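3.2 Lagerung von Lebensmitteln in Privathaushalten

Für die Befragung in Tamberg wurden 1303 Haushalte angeschrieben, von denen 289 den Fragebogen vollständig ausgefüllt haben. Erfasst wurde, an welcher Stelle des Kühlschranks einzelne Lebensmittel liegen und ob sie abgedeckt sind (vgl. Abbildung 4).

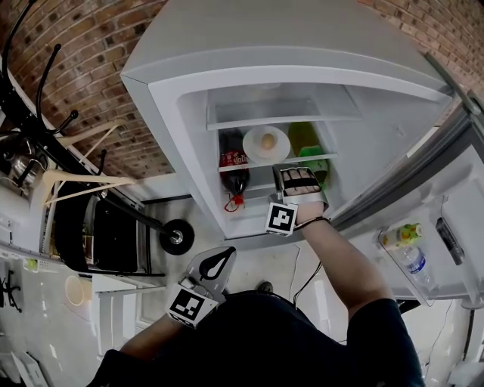 Zuletzt geändert: im Januar

Abbildung 4: Geöffneter Kühlschrank mit Flaschen und einem Ei auf einem Teller.

Die Angaben zum Ei waren weniger einheitlich, als wir erwartet hatten. Viele Befragte bewahren Eier in der Tür auf, andere in der Verpackung aus dem Geschäft. Yalçınkaya hat in seiner Erhebung in Hamwood ein ähnliches Bild gefunden, allerdings wurde dort nach der Temperatur nicht gefragt. Ein direkter Vergleich ist deshalb nur mit Vorsicht möglich.

Bei den Behältern unterscheiden wir, dem Vorschlag von Pillai folgend, zwischen offenen und geschlossenen Formen. Rechteckige Behälter mit Rand, in der Form wie unten, zählen ohne Deckel als offen.

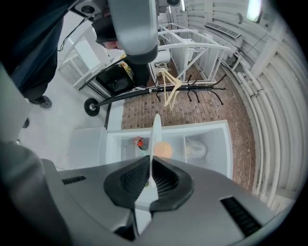 3.3 Grenzen der Erhebung

Die Antworten beruhen auf Selbstauskunft. Es ist anzunehmen, dass die Ordnung im Kühlschrank etwas besser dargestellt wurde, als sie im Alltag ist. Einpersonenhaushalte sind in der Stichprobe zu selten vertreten.

Verwandte Beiträge
Yalçınkaya, O.: Vorratshaltung in Hamwood
Pillai, A.: Offene und geschlossene Behälter im Haushalt
Einkaufsrhythmus und Lebensmittelabfall in Tamberg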